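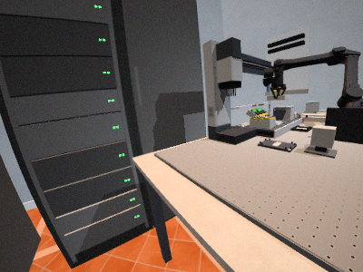 3.2 Release checks for simulated cells

Figure 4. Simulated bench with the arm, pipetting gantry and plate holder on a perforated plate.

Every protocol was run in the model before it went to the Bamthorpe lab. The rule, drafted by Lévesque and Gallagher, sets 80 clean runs as the minimum for release. A run was clean if the arm kept 12 mm clear of the gantry and each plate was centred in its holder. Of 3,607 runs logged, 3,179 met both conditions. The rest were labelled by fault type and kept. Any change to the bench layout cancelled the release, and the count started again from zero.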